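Pince Rastent : la carotte glisse au levage, vos réglages ?
Forum Cellules et bras > Entretien et réglages

mtillman
Lundi 2026-04-27
Bonjour à tous. Cellule de prélèvement en sac papier, pince Rastent à deux doigts éclairants, caméra au poignet. Tout passe sauf la carotte factice, d'aspect plastique, que le bras finit par lâcher en route.
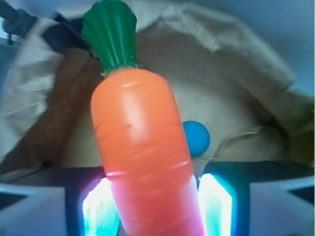 J'ai monté l'effort de serrage par paliers jusqu'à 163, sans grand effet. À 178 le contrôleur se met en défaut, ce qui règle la question à sa manière. Les patins ont 11 semaines. Je change les patins ou je change de légume ?

i_montoya
Tu serres sur une forme conique et brillante. Plus tu pousses, plus elle cherche la sortie, comme un noyau de cerise. Redescends l'effort et prends plus haut, près des épaules.

Crenshaw_M
Pas d'accord avec Ignacio. Plus haut, tu vas accrocher le bord du sac à la descente, et le papier froissé ne pardonne rien. Moi je commencerais par les patins : chiffon, alcool isopropylique, et on regarde s'ils sont lustrés. Chez Kosten on les changeait toutes les 5 semaines, et on ne manipulait que du carton.

i_montoya
Chez Kosten vous changiez aussi le tapis quand la cellule toussait.

Crenshaw_M
Et elle ne toussait plus.

shewit.y
Personne ne parle de l'éclairage des doigts ? Il est complètement saturé contre l'orange, avec des reflets roses jusque sur le bas de la carotte. Si ton estimation de pose utilise cette caméra, elle doit se régaler. Baisse l'intensité avant de sortir le tournevis.

mtillman
Elle l'utilise, oui. L'intensité est d'origine, donc au maximum. Je découvre qu'il y a un menu.

asli_tekin
Page « accessoires » du contrôleur, tout en bas, sous un libellé traduit par quelqu'un de pressé. Pense à refaire le zéro des doigts après démontage des patins, sinon ton effort affiché ne veut plus rien dire.

mtillman
Bilan du soir : patins nettoyés (lustrés, Marcus, ne triomphe pas), zéro refait, lumière réduite à environ un tiers, effort redescendu. Deux prises correctes de suite, puis une chute. Je commande des patins neufs chez Kapoor.

i_montoya
Et la prise plus haute, tu l'as essayée ?

mtillman
Demain. Le bras dort, et moi bientôt.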